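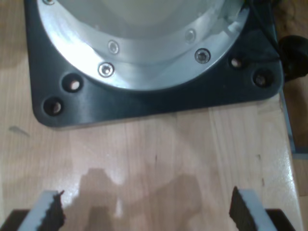

Tiler wrist camera set, release 2: known fault and what we did about it

Summary

Tiler is a set of 300 tabletop episodes recorded at Dostden with a single arm, a two-finger gripper and a wrist camera. The arm is bolted through a flange to a black mounting plate on a wooden table. Release 1 went out in February. It had a fault in the pose data that we did not catch before publishing. Release 2, dated March 14, 2022, marks the bad episodes and replaces nothing else.

If you trained on release 1 using only images and gripper state, you are not affected. If you used end-effector poses in the base frame, please read the rest of this file.

What went wrong

The base shifted on the table during recording. The flange screws held. The plate itself moved a little against the wood, turning slightly each time the arm stopped hard near full reach. The controller reports poses relative to its own base, so its numbers stayed consistent and no error was raised. The table-to-base transform in calib.json was measured once, before the first episode, and was wrong from the first slip on.

We found it when a replay of a late episode closed the gripper beside the block and then pressed a fingertip into the tabletop. The force limit tripped and the arm stopped. No person was inside the marked area. The fingertip pad was replaced and the arm passed its joint check.

Affected episodes

Episodes 0 to 65 (66 in total) are recorded before the first slip and match calib.json.

Episodes 66 to 299 are affected. The offset grows in steps and we can't give one correction for all of them. Each now carries the field base_shift set to true.

The Nikzad loader skips flagged episodes by default from this release on. Pass keep_shifted to get them back. Rendbridge exports ignore the flag, so filter before exporting.

Episode 277 is the one used in the failed replay. It is kept in the set – do not replay it on hardware.

Changes at the cell

Plate fasteners are checked at the start of each session, along with the flange screws. A pencil line on the table shows the plate's position. Replay now runs at reduced speed with a raised height floor until one full pass has finished clean.

Not fixed

Camera intrinsics are unchanged. Glare from the flange and the tabletop upsets auto exposure when the wrist turns toward the base, and depth there should not be trusted. We have not tried to estimate the shift from the images. If you do, send us the per-episode transforms and we will add them as a separate file.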